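Skeltus Assembly – Bench Inspection Checklist, Robot Cell, Kit Board Work
Site: Lillitz building, ground floor
Completed by: Vasylyna Holovko
Month: January
Previous check: Matvii Didenko

Mark each item OK, ACTION or N/A. Comments go under the item. Leave nothing blank.

1. Bench and surroundings

1.1 Tabletop stable, no rocking when leaned on. OK
1.2 Cables clear of the walkway. OK
Comment: Walkway is clear. Cable slack on the tabletop is a separate matter, see 2.3.
1.3 Emergency stop within reach of the operator's chair. ACTION
Comment: The chair has moved. Since the kit boards went over to the robot, the operator sits back from the bench and watches, and from there the stop button is a full step away. It was placed for someone standing. Move the button to the chair side before the next late shift. 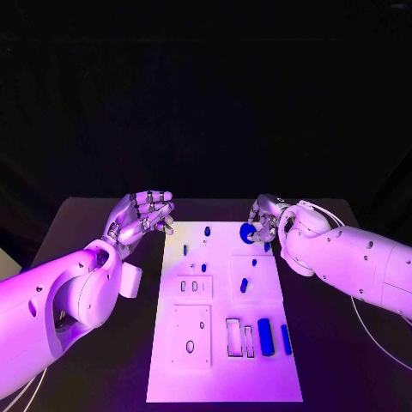 1.4 Lighting suitable for the person on watch. ACTION
Comment: Two people reported tired eyes by the end of a shift. The old lighting rule was written for hand assembly, where you look at your own fingers. Watching from a chair for hours is different work. Try a shorter watch first, then look at the lamps.

2. Arms and hands

2.1 Outer shells closed, no loose fasteners. OK
2.2 Fingers free of grit and plastic dust. OK
Comment: Wipe at start of shift. Takes 2 minutes. Please stop skipping it at 6 a.m.
2.3 Cable slack checked through full arm travel. OK
Comment: Checked with the arms moved slowly, both sides. No snags. Repeat after any change to the board position.
2.4 Nobody reaches onto the board while the arms are powered. ACTION
Comment: This is the one I care about most. Everyone on this bench spent years placing these parts by hand, and when a peg goes in crooked the hand moves before the head does. I saw it happen once during the check. Pause first, then reach. I have asked for the pause pedal from the Demchenko bench to be copied here.
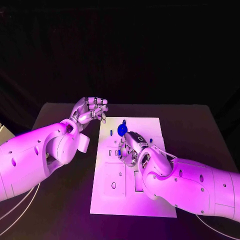 Rostyslav Didenko wrote back on the shared copy that the pedal is fine but the restart is the real trouble. After a pause the whole routine goes back to the beginning, so people would sooner nudge a part and save the time. He wants restart from the last good step, and he wants it before anyone gets written up for reaching.

I agree with the second part. No write-ups under 2.4 until the restart is sorted out. The rule still stands.

3. Parts and board

3.1 Board fixed and square to the bench marks. OK
3.2 Pieces counted against the kit sheet before the run. OK
Comment: The kit sheet now has 13 lines. The old sheet is still taped inside the cabinet door. Take it down.
3.3 Dropped parts logged. ACTION
Comment: Log shows 401 runs and hardly any drops. I don't believe it. Drops were never logged when the work was done by hand – you picked the thing up and went on – and the habit has carried over. Log every one, including those that land on the board.
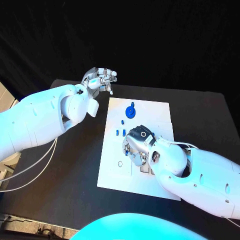 3.4 Worn pieces removed from use. OK
Comment: Spare set is in the Kurkex bin, second shelf.

4. People on the bench

4.1 Operator trained on pause, stop and restart. OK
Comment: All signed except Vira Boiko, who is back next month. She does not sit the bench alone until then.
4.2 Watch time limited and written on the board by the door. ACTION
Comment: No limit has been set. The hand assembly limit was for wrists and shoulders, and those complaints have dropped off. Now it is stiff necks and losing attention. Suggest one hour on, then a swap with packing.
4.3 Operators keep up hand assembly. ACTION
Comment: Matvii Boiko asked for this and I support it. If the cell is down, someone has to build boards by hand, and two of the newer people have never done a full one. Half a shift every other week would cover it.
4.4 Pay grade and job title match the work. N/A
Comment: Not a safety item, but it comes up every time I walk over there, so I am noting it. The title still says assembler. Passed to the office.

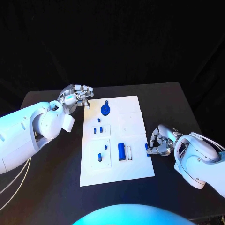 Reading time: 3 min

5. Follow-up

Stop button moved (1.3) – Matvii Didenko
Lighting and watch time (1.4, 4.2) – Vasylyna Holovko
Pause pedal and restart (2.4) – Rostyslav Didenko
Drop log, new sheet by the bench (3.3) – all shifts
Hand assembly rota (4.3) – Matvii Boiko

Items still marked ACTION at the next check go to the site manager with the comments attached. If you disagree with a comment, write under it and put your name. Do not erase mine.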